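Brovham grippers, build thread. Two hand-held ones, made on the shared bench at Parholm. Same parts list as February but new finger links.

Finger links are black plastic with the middles cut out to save weight. Big hex socket bolts at the main joints, smaller screws up near the tips. I did those up too tight the first time and the whole linkage went stiff. Backed them off a bit, added threadlock, fine now.

Trying them on T-shirts this week. The bed is the best test surface we have because you can get at it from the side and the cloth doesn't slide off.

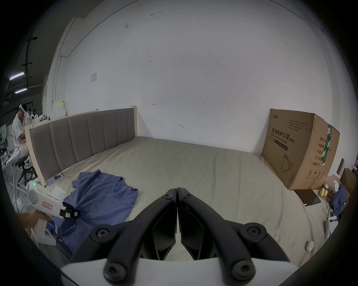 Bogdan Kalinowski asks whether the tips need to meet exactly, as his leave a gap at the bottom and drop thin fabric. Mine did the same. Loosen the lower pivots, close the fingers on a strip of card, then tighten again with the card still in.

Springs next. The first set came from Sadeghi and was too strong, my hand ached after 16 folds. Went down one size. Grip is still enough for cotton, not tested on denim yet.

Rated for 2000 cycles according to the packet. I'm on 82 so ask me later.

Pads: black with a square inset on the gripping face. I tried five materials for the inset and kept the softest. The harder ones left a shine on cotton.

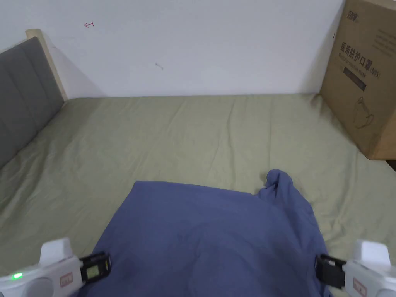

For folding I take both corners of the hem first and pull evenly before lifting. If one side goes early the cloth twists and you have to lay it out again.

Still to do: shorten the trigger travel, find a better place for the battery lead, write up the parts list properly. Lucero Usuga has the drawings if anyone wants to cut their own links before then.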